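Sharing a Counter with a Robot Arm: House Rules for Bottles, Racks and Cloths

If you have a helper arm in your kitchen, or you're about to get one, congratulations! It's a wonderful thing to cook next to. It's also a thing with fingers, and it works best when everybody in the house agrees on how the counter is kept. Our cooking club in Belmonte has run one in the teaching kitchen since June, and these are the rules that have stuck to the fridge door. Some came from the manual, some from Noreen Lenihan's old workshop habits, and a few from cleaning up soy sauce.

Nothing here needs special gear. Masking tape and a damp rag will get you most of the way.

1. Give every tall bottle some open ground

Keep a clear patch in front of any bottle the arm is going to pick up. The fingers need a straight way in, and they need it at the height of the whole hand, not only the fingertips. We ask for a hand's width on each side as well, and more if there's a rack next door. Wire racks are great for storage, but a corner leg is easy to catch on the way past.

Check the bottle before you set it down:
Cap on, and tight.
Outside wiped, especially the neck.
Label facing out, so both you and the camera can read it.

That last one is my favorite because it helps people too. Vinegar and soy sauce look very much alike from the back, and I have ruined a dipping sauce to prove it.
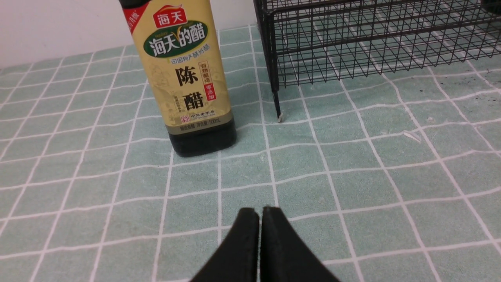 2. Decide what lives in the rack and what lives on the cloth

This is the rule that made the biggest difference for us! Pick one home for each bottle and keep it there. Glass goes in the rack, where the wire gives it some support. Plastic can stand out on the table. If you move something "just for tonight," tell whoever starts the arm next, or leave a note. Erlinda Lumanlan keeps a pad on a string for this and it gets used constantly.

When the job is to lift a bottle out of a rack, remember the front wires. The bottle has to come up and over before it comes forward. Run it slowly the first time, with an empty bottle of the same size, and keep your own hand away from the rack while you watch. It's so satisfying when it clears the rim cleanly that you'll want to do it again, and you should. We do 3 clean passes with the empty before anybody fills it.

3. Flatten the cloth, then sweep it

A checked cloth is a lovely surface for this kind of work. The lines let you put things back in the same spot without measuring, and you can see at a glance when the fabric has crept. Pull it smooth from the corners and look along the back edge, where folds like to collect. A bottle standing on a fold leans, and a leaning bottle is harder to grip squarely.

Then the crumbs.
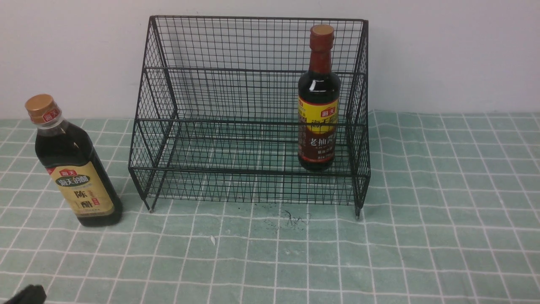
Dark specks love the strip under the front of a rack, and so do little scraps of paper and shell. Lift the rack straight up, brush toward yourself with a dry pastry brush, and put the rack back down on the same squares. Don't sweep while the arm is powered and ready to move. Stop it first, every time, even for one crumb.

4. One person starts it, and that person stays

Whoever presses start stays within reach of the stop button until the arm is parked. No answering the door, no checking the oven. If you have to leave, stop the arm. Teodoro Javier teaches this to new members before he shows them anything fun, and they grumble for a minute and then they get it.

Children can watch from the far side of the table. Long sleeves get rolled up and dangling lanyards come off. Hair gets tied back, same as for the stand mixer.

5. Keep food rules and machine rules together

Fingers that touch bottles pick up whatever is on the bottles. Wipe them at the end of a session with whatever the maker approves for that surface, with the power off, and let them dry before the next job. We don't let ours touch bare food at all, only closed containers. If something spills, stop the arm, pick up the bottle yourself, and change the cloth before you carry on. Two cloths in rotation is plenty.

Write spills down, even small ones. Asif Dhanial went back through our notebook and noticed that most of our tips happened on the return trip, when the bottle was being set down a bit too close to its neighbor. We widened the gap by one square of the cloth and I'd happily recommend you try the same.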